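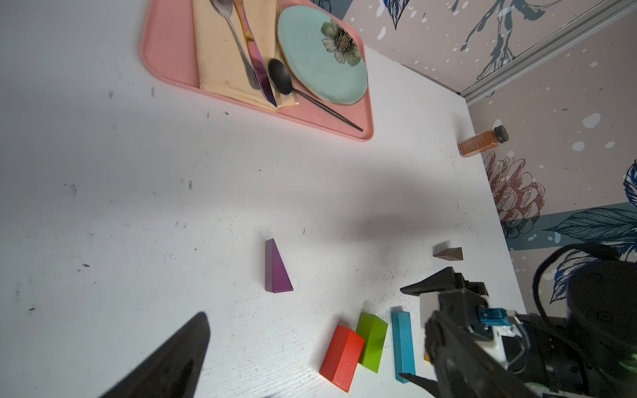

2 min read · 4 replies

**Moving to a smaller kitchen: what did you get rid of?**

**grorkdale_gal** · 23 Oct 2023
We're leaving a house for a 600 square foot apartment in Grorkdale. The movers (Usten) charge by the box and I have 65 boxes on the list, way too many of them kitchen. Mixed flatware, trays, cloth napkins, old spices. What would you cut first?

**pantrymoth**
Spices. Ground stuff loses its smell long before you finish it. I threw out everything I'd had since before May and didn't miss any of it.
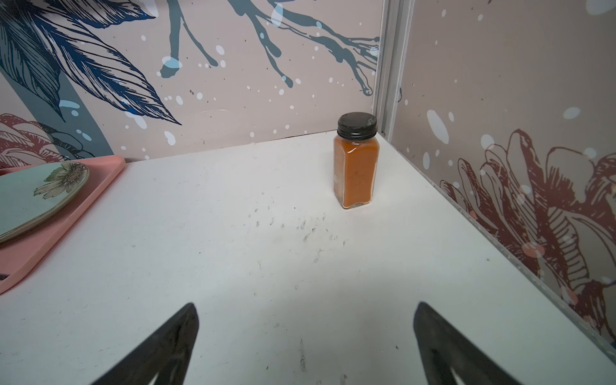 *Ground spice, small glass jar, black screw cap.*

**tinroof88**
Disagree. A jar weighs nothing, and replacing a full rack costs more than moving it. Cut the flatware. Two people need four of each, mismatched is fine.

> Two people need four of each

**pantrymoth**
Until you have company. I'd keep eight forks and drop the trays. Trays don't stack with anything.

**tinroof88**
They slide in next to the fridge. Mine have been there for years.

**lowshelf**
Check the Usten quote again. Mine came in at $1,028 and it had a packing fee I never asked for. They took it off when I called. Also, spices leak in a hot truck, so tape the caps or carry them in the car.

**grorkdale_gal**
Same fee on mine, calling tomorrow. Keeping the trays, tossing any spice I can't smell. Still undecided on the flatware.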